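**Brusberg two-arm bench kit, third week**

Rochelle Quintanilla, April 27, 2022

I've wanted a pair of small arms on a bench for years, and I finally have the use of one, and I am having a wonderful time. I'm going to try to be useful anyway. Kit as tested: two arms, two grippers, wrist camera, fixed camera, controller box, and the Rernum software on a one-year license. We run it with ordinary kitchen clutter, mostly cups and blocks and whatever fits between the fingers.

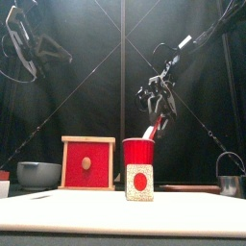 Right arm with a slender red-and-white piece in the red cup, and then a wrist camera's view of the strainer on the cutting board.

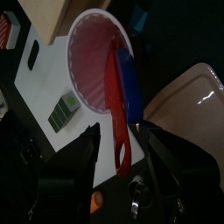

**Can one person set it up alone?**

One person can do the wiring, the software and the calibration, but mounting the arms takes two. Each one has to be held at an angle while the bolts go in, and the box doesn't come with a stand or a jig to do the holding.

## Setup

Loretta Blackwood helped me with the mounting, and we had both arms up before lunch. The bolts are good, long enough and all one size, and there are spares in the bag. The manual has you run the cables before you tighten the base plates. Do it in that order! I skipped it on the first arm and had to loosen everything again.

Calibration is the part I was dreading and it was a pleasure. You hold a printed card in the gripper, press go, and the arm moves the card through 30 positions while the fixed camera watches. Then the other arm does the same. If a position fails, the software tells you which one and lets you repeat only that one, so you aren't stuck starting over every time somebody walks in front of the camera.

## Driving it

You can move the arms by hand (push a button on the forearm and they go limp in a nice heavy way), from the keyboard, or with the pair of handheld controllers. The handhelds are what sold me. There's a scaling wheel under your thumb, so a big sweep of your hand can be a tiny motion at the fingers, and you can change it in the middle of a move without the arm jumping. I spent most of a Saturday just putting things into cups and taking them out again.

Thin stiff things are easy. Blocks are easy. Flat things lying on a flat surface are hard, as they are with every two-finger gripper I've tried, and you end up sliding them to an edge or tipping them with the other arm. Having the other arm there makes such a difference. With one arm I'd have given up on half of what we tried.

Grip force goes from 1 to 10 in the software. I leave it on 3 for plastic cups. At 6 they buckle.

## The wrist camera

I love it. It sits close to the fingers, so you see both of them coming up from the bottom of the picture with whatever you're reaching for between them, and after an hour or so I was lining up grasps from that view alone. Colors are true enough for me. It struggles with shine, and a glossy tray under the overhead light will give you a white blotch. Turning exposure to manual helps some.

The fixed camera is less exciting and I would still not go without it. Depth is hard to judge from the wrist, and a quick look at the side view saves a lot of bumping into things.

## Rernum

Recording is one key, playback is one key, and every run gets saved with both camera views lined up in time. I have 516 runs in there so far and search is still quick. You can tag a run while it's going, which I use all the time, mostly with the tag "oops."

Things I'd change:

- The tag list sorts by date made and I can't find a way to get it alphabetical.
- Export to a folder works, export to a network drive failed for me twice with no message.
- Playback at half speed is there, but quarter speed is missing and I'd use it daily.

I wrote to support about the network drive and had a real reply the next morning. The fix is promised for May. We'll see.

## Gripes about the hardware

The cables. They run down the outside of the arm in a bundle, and if you twist the wrist far enough they tug. The clips in the box are too small for the full bundle, so I bought a pack of Čierny hook-and-loop straps for a few dollars and they've stayed put.

The fan in the controller box is loud, louder than the arms. Mine now lives under the bench on a piece of foam.

Finger pads wear. I changed the first set after 83 hours on the software's counter, and they weren't awful, but small round things had begun to slip. Pads come four to a pack, and swapping them is two screws per finger.

## Price, and the other one I looked at

I paid $1,862 for the second arm with its gripper as an add-on, on top of the single-arm kit we already had on order. The Ritetti was the other choice. It's quieter and it folds away, and if you need to clear your bench every night I'd look hard at it. When I tried it, though, the hand controllers had a lag I could feel, and I kept overshooting.

So I'm keeping the Brusberg. Next up is getting the two arms to hand something over in midair, which has worked four times and dropped a spoon on my foot once.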